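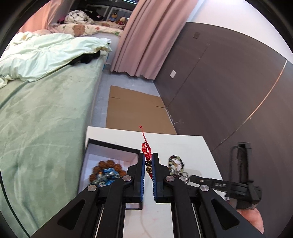 Odair Portela reckons a red knotted cord is a red knotted cord, and that anyone paying more than a fiver for one is paying for the card it comes on. We stock them anyway, so judge for yourself.

## Jornari knotted cord ornament, red

Thin red string, a knotted section, a small gold-coloured charm underneath. The supplier's leaflet says it brings luck. We've sold them since March and have no evidence either way. "Gold-coloured" means the colour. Please don't write in asking for the carat.

- Length, loop to charm: 18 cm
- Price: £5
- Postage: second class, in a padded envelope

The loop will go over a bag zip or a rear-view mirror. We wouldn't hang keys from it. Weronika Górecki tried, and she now keeps her keys on a ring.

## Bead bracelets

Large brown textured beads, or pale and light blue ones. £20 each. The brown beads look like rudraksha seeds and the Mutix catalogue makes a great deal of that, most of it about energy. We sell them as brown beads.

The dark one, with grey-green beads among the dark, has a silvery pendant and a small metallic clasp. It costs £22, and whether a pendant is worth two pounds extra is up to you. Try the clasp before you take the label off, as we can't take it back after that.

Prices checked 15 September 2015.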